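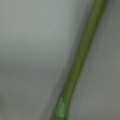

Section 3. Preparing Long-Stemmed Roses for the Vase

Now for the fun part! Your Mirkari arranging set is out of its box, the vase is rinsed, and the flowers are waiting. Good stem work makes more difference to a bouquet than any fancy arranging, and it goes quickly once your hands know the moves.

You will need: the roses, the Mirkari vase, a sharp pair of snips, a clean bucket, and a pale, wiped-down surface to work on. Dark red blooms show up beautifully against white, and you'll spot stray leaves and thorns right away.

3.1 Sorting the stems

1. Lay the roses down side by side with the heads pointing the same way.
2. Follow each stem from the bloom to the foot with your fingertips. Feel for nodes, leaf bases and thorns.
3. Strip any leaf that would sit under water. Leave the small ones near the bloom alone – they frame it so nicely.

CAUTION: Hold the stem between thorns, never over them. Keep snips closed when you set them down.

3.2 Cutting to length

4. Fill the bucket with cool water.
5. Hold the stem against the outside of the vase and choose your height. Start long. You can always take off more.
6. Cut at a slant under water, 3 cm from the foot, and move the rose straight to the vase.

Note: If your flowers came with sleeves or tape low on the stems, peel these off before you cut. Slide a fingernail under the edge and work around.

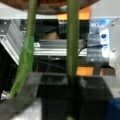
Anneliese Sperling wrote to us that she cuts all her roses a little too long on purpose, lets them stand overnight, and does the final trim in the morning when the heads have opened and she can see how heavy they look. We tried it and love it! If you have the time, do step 6 in two rounds.

3.3 Placing the roses

7. Set the tallest stem first, leaning slightly to one side.
8. Add the second so that it crosses the first below the rim. The crossing point holds everything up.
9. Turn the vase and look from every side before adding more. The wide Mirkari vase takes up to 6 stems; the narrow one is happiest with two.
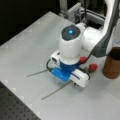
10. When a head droops or faces the wrong way, lift the rose out completely and lay it flat for a moment. Roll the stem until the bloom faces you, then put it back at that angle. Twisting it in place bruises the stem and shifts its neighbors.

CAUTION: Always lift by the stem. Petals mark easily, and the marks go brown.

11. Top up with fresh water to the line inside the neck. Change it every other day, and take a sliver off each foot while you're at it.

Spare inserts for the narrow vase are listed under part number 556.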